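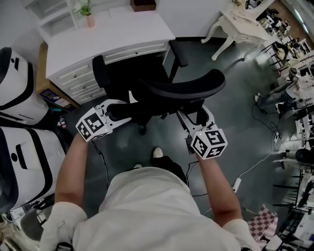 If your desk chair squeaks, sinks or just smells a little like last year's lunches, give it an hour before you go shopping for a new one. I've kept the same chair going for years this way, and I'm pretty attached to it by now! First thing, get it out from under the desk and into some open floor. A black chair with padded armrests like this one has a lot of sneaky spots for crumbs, and the worst are where the armrests meet the seat. You can't get at those with the chair jammed up against the drawers.

What you'll want: a vacuum with a brush attachment, two old cloths (I cut up a Cleria bath towel that had seen better days), a bowl of warm water with a squirt of dish soap, a pair of small scissors and whatever hex key fits your chair. Mine came in the Otness box with the instructions, and I've managed not to lose it.

Vacuum the seat first. Go along the seams, then push the brush down into the gap at the back. Do the armrests next, tops and undersides (the undersides are gross, sorry). Wring your cloth out until it barely drips and wipe everything you just vacuumed. If there's a stubborn patch, go over it again with a fresh corner of the cloth and leave the scrubbing brush in the closet. I scrubbed mine once in February and ended up with a fuzzy spot I still pick at during calls.
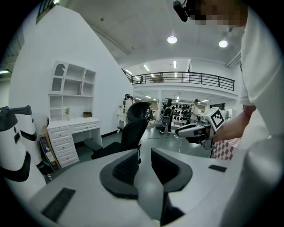
A mesh backrest needs a lighter touch. Vacuum it from the back so the dust comes out the way it went in, then wipe from the top down. Don't soak it. Let it air out while you do the wheels.

For those, lay the chair on its side on a towel. You'll find hair wrapped around the axles, and I mean a lot of it. Snip through it with the scissors and pull it out in bits. Some casters pop right off if you tug them straight out, some don't, so if yours fight back just clean them where they are.

While it's down there, go around every bolt you can reach with the hex key. Snug is plenty. A loose armrest bolt was my whole squeak problem, and I'd already put a dab of silicone grease on everything else before I found it.

Stand the chair up, roll it back and forth, lean in it. Then set the height again, seeing as you probably bumped the lever when you tipped it over. I like my feet flat and my elbows level with the desktop.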